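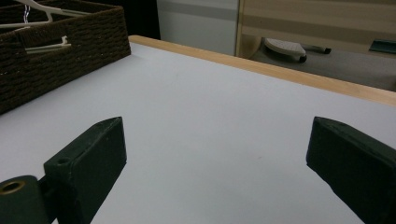 6. Looking after the top and the wood edge

By now your Tolel table is standing on its own legs, and you are probably itching to put things on it. Please give it a few minutes of care first — a pale top like this one shows every speck and smudge, and it is so much nicer to start fresh!

1. Take everything off the table, baskets and trays included, and set it on a chair or the floor.

2. Wring out a soft cloth in warm water with a drop of dish soap. Wipe the white surface in long, easy strokes, working toward the wood edge strip.

3. Go over the top again with plain water, then dry it with a clean towel.

4. Wipe the edge strip by itself with a cloth that is barely damp, and dry it right away. Follow the grain (you'll feel it under your fingers).

Note: A small smudge that won't budge usually gives up if you lay the damp cloth over it for 13 minutes and then wipe again. Be patient with it.

5. Put your things back. A woven basket looks lovely near a corner, and it is a handy home for napkins, mail, or keys. Stick a felt pad under each of its corners.

Caution: Lift baskets and boxes when you move them. Dragging a rough weave or a hard block across the top can leave fine scratches, and these can't be polished out.

Caution: Never use scouring powder or steel wool on any part of the table.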